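Sornerton Residents' Association
Minutes of the April general meeting

The meeting opened at 7:05 p.m. in the lower hall. A quorum was present. The minutes of the previous meeting were approved with one correction: the bus shelter is on the north side of Valente Street.

1. Money

The balance stands at $3,441 after the hall rent was paid. Dues have come in from 80 households. Reminders go out with the next newsletter, and anyone who has moved off paper should say so before then. The insurance renewal is due in June and will be on the next agenda.

2. Winter clothing drive

The drive is closed. Bags went to the Skenomine shelter in two trips. The shelter thanked the association and asked for more socks next year, in any size. Coats were plenty this time. Members discussed whether to take single items or only bundles. It was agreed to take anything clean, and to ask donors to pair socks before dropping them off.
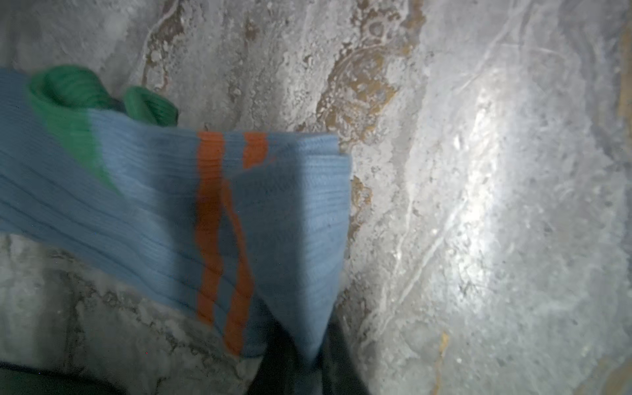
Light blue knit with orange stripes.

The drop-off hours were felt to be too short. Next season the door will be open until 8 p.m. on collection nights. The wording on the flyer will be changed to match.

3. Valente Street crossing

The town replied to our letter. It will repaint the crosswalk but will not add a signal this year. Several members were unhappy with the answer - the school entrance is on the far side and traffic backs up there every morning. A second letter will be sent asking for a lower speed limit between the school and the bridge. Moved, seconded and carried, with 31 in favor and two against.

4. Spring plant sale

The sale will be in the church parking lot from 9 a.m. to noon. Jondix Nursery has offered up to 200 seedlings at cost, mostly tomatoes and peppers. Tables have to be returned by 2 p.m. Prices were left as they were last year.
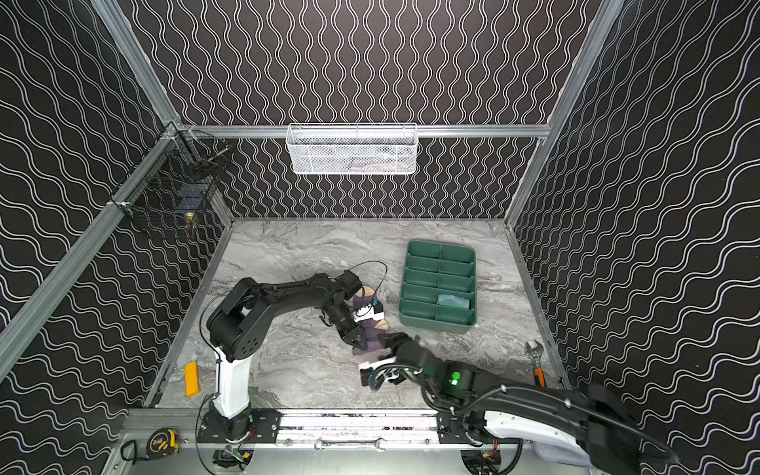
Leftover plants will go to the community garden on the hill, as before. There was a question about herbs, which sold out early last spring. Jondix will be asked if it can add basil and parsley to the order. Members with spare pots should leave them by the side door, stacked and rinsed.

5. Other business

The light over the back steps is out again. The hall has been told.

A member asked if the newsletter could print the trash pickup changes. Agreed.

The request for a second bench by the pond was held over to the May meeting, when the quote should be in.

Meeting adjourned at 8:40 p.m. Coffee sign-up sheet for May is on the bulletin board.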